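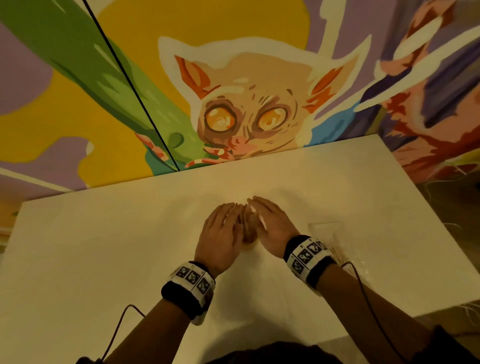

Both hands around the little brown bundle, up at the big white table by the mural.

Search this site Enter keywords Go

Bundling Day at Plandmont

I have been looking forward to putting this page up! Plandmont has the best craft room I know, mostly for the painted wall. Zahira Santoso and Ok-hee Moon worked on that mural through most of July, and it still cheers me up every time I walk in with my coffee.

The activity is a simple one - gather the thin pieces, stand them close together, and press in from both sides until the ends line up. Fikri Nasution taught me to keep my thumbs low along the sides, and my bundles got so much neater after that (the early ones were a mess, and I loved them anyway). We made 142 over the whole season, and Slamet Ong wrote every one of them down in the green notebook.

If you want to try it at home, start small. A bundle that fits between your palms is plenty, and a smooth table makes squaring up the ends much easier. Ikhsan Subramaniam likes his fatter than mine - we still argue over it!

More pages from the craft room are on the way.

Page updated 26/04/2026

We use cookies to improve your visit. Accept Manage settings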